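The Little Box on the Wall: How Shared Rooms Stay (Mostly) Clean

Think of a room that lots of people use. A classroom, maybe, or an art room, or the kitchen at a sports club. Now think of the table in that room after everyone has had lunch. There is a sticky ring. There are crumbs. There is something orange that might be cheese.

Whose is it? Ask, and you will learn that it belongs to no one at all. The cheese walked in by itself.

Grown-ups have been fighting this problem for a very long time, and one of their favorite weapons is a small box on the wall with a polite message on it.

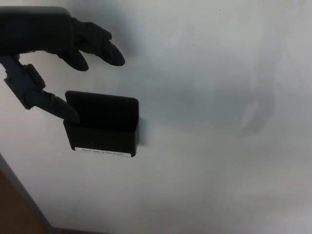 A black wall holder with an open top. The label along the bottom asks you to please clean up after yourself.

What is a wall holder?

A wall holder is a pocket that doesn't need pants. It has a back, a front and an open top, so you can drop things in and pull them out again. The back is often taller than the front. That makes it easy to see what's inside, or to see that somebody took the last one and told no one.

People keep all kinds of flat things in holders: leaflets, cards, wipes, paper towels, sign-up sheets for jobs that no one signs up for. Pick the right size. A big sheet of paper in a small holder flops over like a tired dog.

Why put it on the wall?

Because tables fill up. Put a box on a table in July and by fall it will be under a coat, two magazines and a lunch bag. A wall has no room for lunch bags. Whatever you hang there stays where people can find it - unless you hang it behind a door, and people do.

How does it stay up?

Some holders are screwed to the wall. Some use sticky pads, and some use magnets if the wall is metal. Sticky pads work best on a smooth, clean wall. Press one onto dust and it will stick very well to the dust.

What about little black boxes? 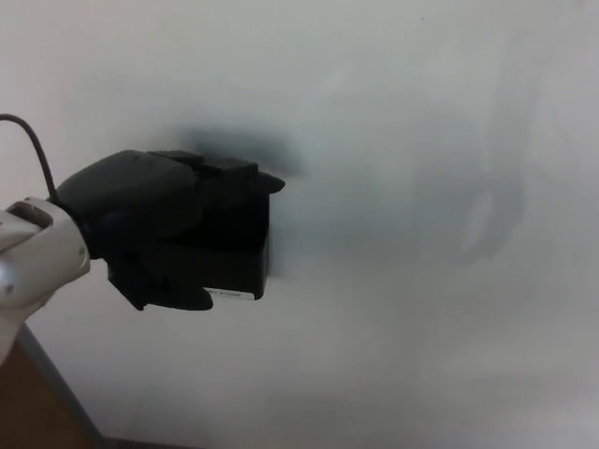 Do signs work?

A bit. A sign by the mess works better than a sign across the room, and short words work better than long ones. "Please clean up after yourself" is five words. A page with 400 words on it is a thing to spill juice on.

The trouble is that people stop seeing a sign after a while. Your brain is busy, and it skips whatever looks the same every day. This is also why you can't find your shoes.

Try it yourself

You need an empty cereal box, scissors, tape and a pen.

1. Cut the top off the box. Cut the front lower than the back.
2. Write a short message on a strip of paper and tape it along the bottom of the front.
3. Ask a grown-up where it can hang.
4. Put something useful inside.
5. Pick up the bits of cereal box from the floor. You wrote the sign, so you go first.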